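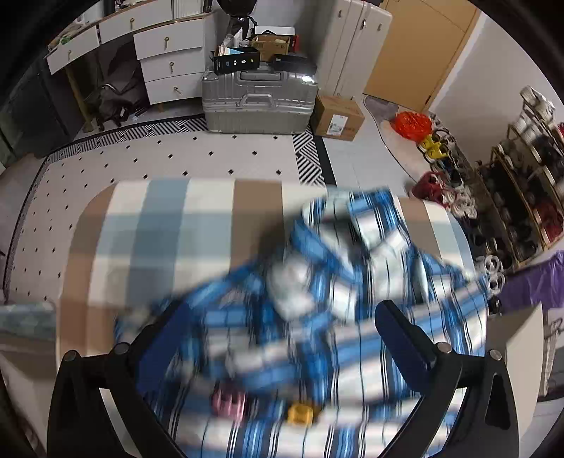
4.2 Handling of Returned Items

The second part of the study examined how returns were recorded when a till lost its connection to the central stock system. Two stores took part, Kahsay and Lulberg, both of which sell clothing and use the Otex till software. Over the study period, staff entered 700 returns, of which 196 were made while the till was offline.

Each offline return was held on the till and sent to the stock system once the connection came back. In most cases the two records matched. Errors were found mainly in items sold in several sizes under one product code, such as striped shirts (Figure 3), where the clerk had to choose the size by hand. Nine returns were entered twice — once on the till and again at the back-office computer — and six were credited to the wrong store.

The coding of errors followed the scheme proposed by Mondal and was checked by a second reader, Yurani Quispe. Cases on which the readers differed were left out of the error counts.

The Ziment module, added at Lulberg in March, gives every return its own number before it is stored. Returns entered after that change are treated separately in Section 4.3.

Figure 3. Blue-and-white striped shirt.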